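Call for testers: Onero 8 desktop on small ARM boards

The Onero project is looking for people to test the next release of its lightweight Linux desktop on single-board computers. We need 13 testers for a period of eight weeks. The work is unpaid and can be done from home.

You should own at least one ARM board with 2 GB of memory or more, be able to write an image to an SD card, and be comfortable reading a boot log. Experience with packaging is welcome but not required.
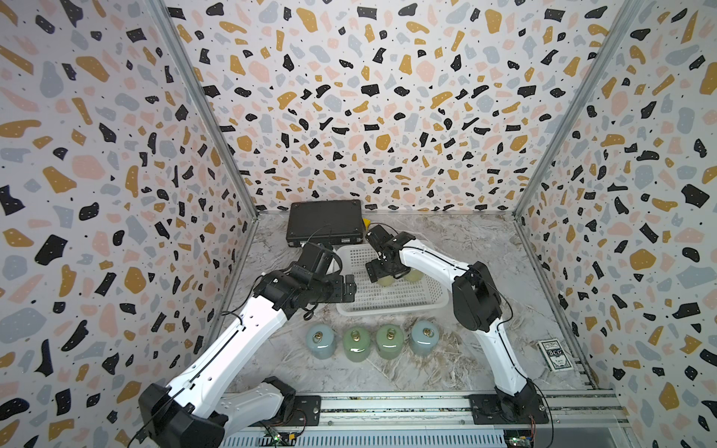

Kazue Hattori wrote on the mailing list that the last test round took her three evenings a week at first and much less once the display driver was fixed, and that new testers should keep a spare card with the old release on it.

Testers get a new image every week, install it, run through the checklist (167 items, many of them scripted) and file reports in the tracker. Sound, Bluetooth and suspend need the most attention this time.

To apply, send a short note to Wouter Mulder through the contact form by 5 February 2021. List your boards, the storage you use and your time zone.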